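## 4. Shared ducts, small carriers and the cost of waiting

We turn now to the part of the regulatory story that most of our interviewees wanted to talk about, whether or not we had asked them about it. The earlier sections dealt with retail prices and with the rules on switching, and both of those have had plenty of attention from other writers. Access to ducts and poles has had a good deal less, and we think that is a pity. It decides, more than anything else in the rulebook, who gets to build a network and who ends up renting one.

### 4.1 The access rule as written

The rule itself is short. An owner of underground duct must offer space to any licensed carrier that asks, on terms no worse than those the owner gives its own retail arm. The owner has 25 working days to answer a request. If the answer is no, it must come with a written reason and a drawing showing the congested section. We have a soft spot for the drawing requirement, which was added late in the consultation at the urging of the smaller carriers, and which has done more good than its two lines of text would suggest. A carrier that can see where the pinch is can often find its own way past it.

What the rule leaves open is the matter of price. It speaks of "fair contribution" to the upkeep of the duct and then says nothing more, and the parties have been arguing over those words ever since. Ren (our colleague Shengli Ren, in a working paper that deserves a wider audience than it has found) reads the phrase as covering maintenance only. The larger owners read it as covering a share of the original digging as well. Both readings can be defended, and we have gone back and forth on the question ourselves over a great many cups of tea.

### 4.2 How requests were handled in practice

Our material comes from two towns, Clestberg and Rindevden, which fall under the same regulator but have quite different histories. In Clestberg the ducts belong almost entirely to one company, Hodier, which inherited them from the old telephone utility. In Rindevden they were laid in pieces by the town, the power company and a cable operator, and the records were never properly brought together. We chose the pair for that reason, and we would not want anybody to take them as standing in for the whole country.

We were given access to 19 request files, 13 from Clestberg and the remainder from Rindevden. We read each of them from the first letter to the last, and then sat down with the people who had written the letters wherever they were willing to see us. Most were, and they were generous with their time. Several dug out emails and hand-marked maps that had never made it into the official file, and our understanding of the delays owes a great deal to that kindness.

The Clestberg files are tidy. Hodier answered nearly every request inside the time limit, usually on the last day or the day before, and its drawings were clear. The trouble came afterwards. A carrier whose request had been approved still needed a supervised visit to the manhole, and the visits were booked through a separate office that was under no deadline at all. One small carrier, Mao, had its approval in January and was still waiting on a visit when the school year ended. Its manager told us she had stopped thinking of the approval as good news.

In Rindevden the pattern ran the other way. Answers were late and the drawings were poor, sometimes no more than a photocopied street plan with a line through it. But once the right person had been found, the work went ahead quickly, often on the strength of a phone call. The carriers there grumbled about the paperwork and spoke fondly of the crews. It would be easy to romanticize this, and we have tried not to, as a newcomer with no phone numbers to call would have a much harder time of it.
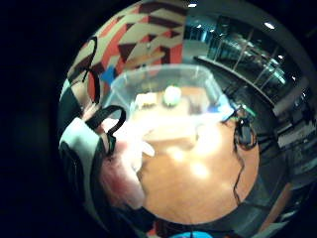 *Figure 2. View over the table, with the clear plastic box, the patterned wall and the glass panels.*

### 4.3 What the regulator can and cannot see

The regulator collects two numbers from each duct owner every year: the count of requests received and the share answered on time. On those numbers Hodier looks like a model company and the Rindevden owners look like stragglers. Neither number says anything about when a cable went into the ground, and that is the only date a household on the street will ever care about.

We raised this with staff at the regulator, who were well aware of it. They explained that a completion date is harder to collect than it sounds. Carriers change their minds, routes are redrawn halfway through, and some approved requests are quietly dropped when a customer signs elsewhere. A late completion may be the owner's doing, the carrier's, or the weather's. All of that is true, and we have some sympathy for an office that is asked to police hundreds of kilometres of duct with a very small team. Still, we think a third number could be had without much bother, namely the wait between approval and the first supervised visit. It is a date both sides already write down, it sits squarely within the owner's control, and in the Clestberg files it is where most of the lost time is hiding.

There is a fair objection to this, put to us by an engineer at Hodier. Visits need trained supervisors, and a firm deadline might push the company to send people who are not ready for the work. We would answer that the rule could start out by asking for the figure to be published, with no penalty attached, and leave any deadline until a year or so of figures had come in. The on-time answer rate began life in much the same way, as a line in an annual report, and the owners' behaviour had already shifted by the time it became binding.

### 4.4 Consistency with competition policy

A last point concerns the neighbouring body of law. The competition authority has its own powers over a dominant owner that drags its feet, and some of the carriers we met assumed these would fill whatever gap the access rule left. We are less hopeful. A competition case takes years to bring and asks for proof of harm to the market as a whole, while the harm we saw was small, local and mostly borne by firms too busy to complain. The two bodies of law ought to lean on one another, with the access rule catching the everyday delays and competition law kept for the serious refusals. At present a slow booking office falls between them, and we take up the question of which body should look after it in Section 5.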